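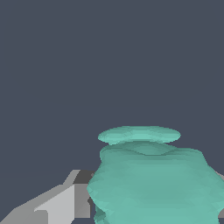 Unit 5: Can machines do chores yet?

Partly. A washing machine does one job in a closed box. Clearing a shelf is harder — every item has its own shape and weight, and a jar that widens below the neck needs a different hold from a straight one.

Simulation lets us try a grasp many times and break nothing. It leaves out dust, grease and a worn finger pad. Expect results to drop on the real bench.

For the seminar: read Goodwin's notes on the Hastville packing line. List 2 chores you would hand over now and one you would not. Dougal Yule takes the second group.

Last updated: 28/08/2022

Related items
Unit 4: Grasping round objects
Vonport warehouse visit
Reading list, February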